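Saving the Clurngate flying boat, one rivet at a time

By Elsie Tawhiri
March
347 shares | 7 comments

Huia Rutherford starts talking before I have my coat off. She wants me to see the wing – right now, before the light goes!

"People walk in and go straight for the cockpit," she says. "I get it, but look at that wing. Every panel on it was shaped by hand."

Rutherford leads the restoration crew at the Clurngate air museum, where a wartime flying boat has been coming back to life since it was hauled out of the Mudgway estuary. The hull alone needed 1,583 new rivets, and she can tell you a story about most of them (over lunch, she very nearly did).

The instrument panel is her favorite job so far. It has 254 parts, many of them tiny, and the crew cleans and refits each one at the bench.

"You hold your breath and turn the screw," she says. "Then a needle swings across the dial, and the whole shop cheers. It's the best feeling." 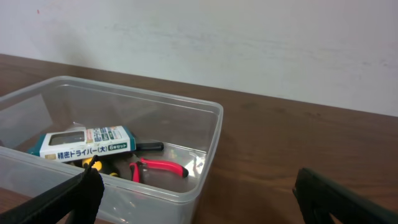 Opening the doors

The museum hopes to roll the plane outside next summer, with its engines in place but not running. Rutherford would love to hear them, of course.

"Ask me again when we've finished the tail," she says, laughing. "I've got a guy in Drunatura who thinks he has the right propeller hub. I'm driving up to look at it this weekend."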